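Pladow Bench Kit – demonstration recording for small arms
Oltura Robotics Supply / Recording gear / Bench kits

In stock. Ships from our warehouse, allow 10 working days for remote addresses.

Page updated 2 October 2026

What it is
Everything you need to record manipulation examples on one table, minus the arm. Wrist camera, fixed camera, mounts, cable set, recording software. You bring the arm and the things to pick up. Built for labs and small teams who want clean, labelled episodes and don't want to spend a month writing sync code.

Most people start with kitchen tasks. Produce is cheap, every piece is a different shape, and a policy that only ever saw cubes falls over the first time it meets a lumpy spud. Ask us for the starter task list, it covers basket to board, board to basket, and a few sorting jobs. 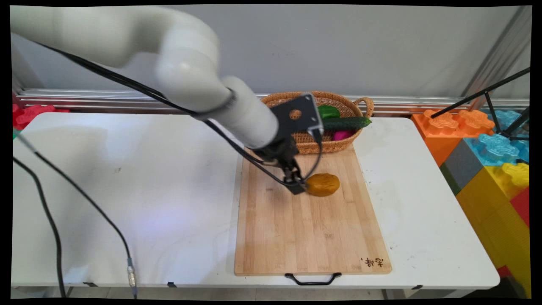

Start with one object and one move. Get a full set of those before adding a second item. Customers who mix five tasks on the first afternoon end up throwing out half of it, and then we get the email. Shift the object a bit between episodes, turn it, swap it for another one. Same prompt text every time – spelling included.

In the box
Wrist camera with bracket and short lead
Fixed camera with clamp, tripod thread underneath
Cable set, plus spare clips
Kemik sync box
Licence for Pladow Recorder, one bench
Printed setup card

Not included: arm, gripper, table, computer, tripod. Tripod can be added at checkout.

Recorder software
Both views, joint positions and gripper state saved together, one folder per episode. Mark good / bad / redo from the keyboard or the foot pedal (pedal sold seperately). Bad episodes are kept but flagged, handy if you want failure data later. Exports to the usual training formats. Tested on sessions of 500 episodes without a restart. After that we'd restart anyway.

Setting up the wrist camera
Do this before you record anything you care about. Loosen both bracket screws, tilt, check the live view, tighten. Redo the check if you swap grippers.

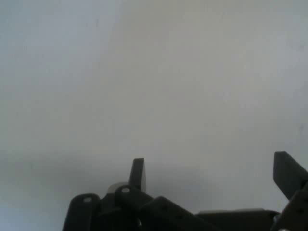
Camera angle is the thing people get wrong most. You want both fingers in view with a clear gap between them, so the model can see the grasp as it closes. Fingers low in the view are fine, with the open space above left for whatever you're reaching for. Check it against a plain pale background first, a dark gripper stands out nicely and a bad tilt is easy to spot. Then point it at the bench and check again. Lock exposure once your happy with it.

Specs
Bracket and wrist camera: 244 g
Wrist lead: 700 mm
Sync box power: USB-C
Bracket pattern: standard round flange, others on request

Compatibility
Most light arms with a two-finger gripper. Zacharopoulos adaptor plate needed for older flanges, ask before ordering. Three-finger hands – the bracket fits some of them but fingers tend to block the view. Send us a photo of your wrist and we'll tell you.

Known issues
Recorder 2 drops the preview on some laptops when the lid is closed. Recording carries on. Fix was due in September, now in testing.
Long leads can snag at the elbow. Leave slack, clip at the table edge.

Returns
Unused kits, original box, we pay freight on faulty units only. Software licence can't be refunded once activated.

Bulk and education pricing on request, use the quote form.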